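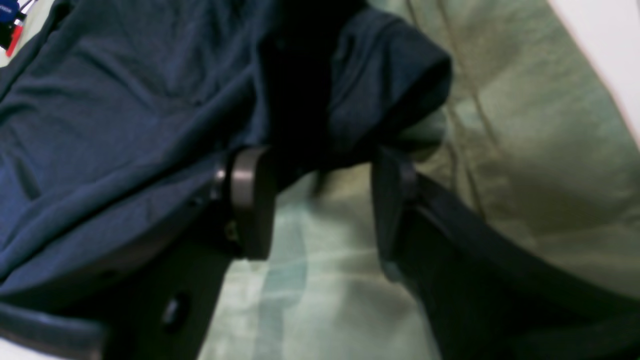

# Flosley Cloth Set: data card

Data card for the wrist-view part of the Flosley Cloth Set, collected with the Prasa two-finger gripper kit. It covers what the release contains, how it was labelled, and where the kit limits what the data can be used for. The kit manual is a separate document.

Maintainer: Cempaka Teoh, Florna
Labelling lead: Sutrisno Entili
Card last revised: 29th April

## Contents

- 1,355 episodes, one grasp attempt per episode
- 242 of these held back as the test split
- 2 label files: `grasp.csv` and `surface.csv`
- `splits/`, plain text, one episode ID per line

The test split was drawn by session, so no session appears on both sides. Users who reshuffle by episode will get higher scores than those in our report and should say so when publishing.

## Task

The arm approaches a crumpled garment or cloth lying on another cloth, closes on it and lifts. Operators were told to take whatever fold was nearest and to leave the fabric as they found it. No flattening or folding is included in this release. A folding set is planned for January.
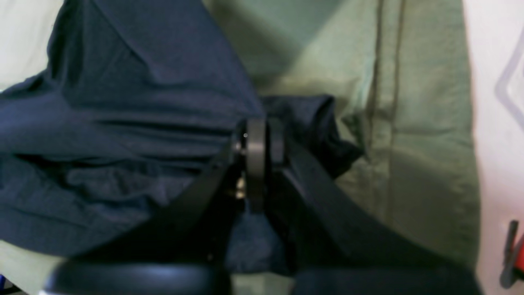 Dark fabrics are over-represented on purpose. The Nugroho baseline, trained on light towels, lost the fabric edge as soon as the cloth was close in tone to the fingers, and most of the new sessions were aimed at that fault.

## Labels

`grasp.csv` has one row per episode:

| column | meaning |
|---|---|
| `episode` | ID, matches folder name |
| `contact` | frame at which both pads first touch fabric |
| `fold_side` | left, right, both, unclear |
| `outcome` | held, slipped, missed |
| `annotator` | initials |

`outcome` is judged from the full episode and cannot be recovered from a single frame. `unclear` is a valid value for `fold_side` and should not be dropped before training.
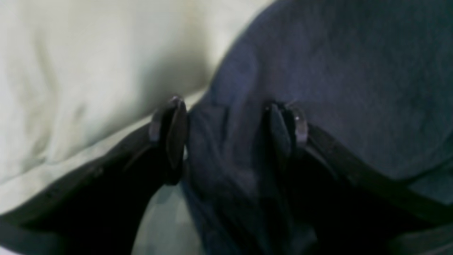 Fig. 1. Fabric fold between the two fingertip pads.

`surface.csv` records the colour of the cloth under the target, as a free-text field. Spelling has been tidied but near-duplicates ("sage", "pale green") have been left alone.

## Notes on the kit

The Prasa kit was bought at list price and we have no arrangement with the maker. Points that affect the data:

- The fingers take up a large share of the wrist view and hide the lower part of the work area. Mask them if your method is sensitive to this.
- Focus is soft at close range. Fine weave is not reliable as a feature.
- Exposure is automatic and cannot be locked in the supplied software. Expect deep folds in dark cloth to go nearly black.
- Pads were replaced after every 40 sessions. The change is marked in the session log.
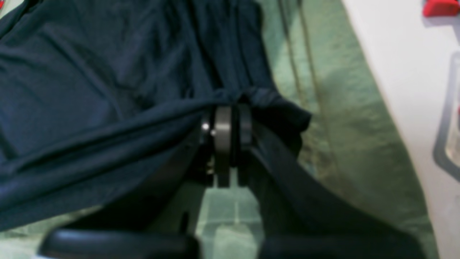 Fig. 2. Dark cloth gathered at the gripper.

We would use the kit again for grasping. For work that depends on seeing the cloth below the fingers, add a second fixed view.

## Known problems

- Time stamps drift in long sessions. Use frame numbers.
- Some `contact` values are one or two frames late where the pad is covered by fabric.
- Force readings are not included. The kit reports motor current only, and we found it too noisy to publish.

## Licence

Research and teaching use. Ask before redistributing modified splits.

Search this project Go Clear

Comments (3)

**Canan Dönmez**
Does the motor current exist in any form? Noisy is fine for what I need.

**Cempaka Teoh**
Raw logs only, not aligned to the frames. Write to the address in the footer.

**Nabila Ngui**
The table for grasp.csv doesn't say whether `contact` counts from 0 or 1. I assumed 0 and my crops look right.

Contact: Endang Pillai, data desk, Florna | © Florna | Back to top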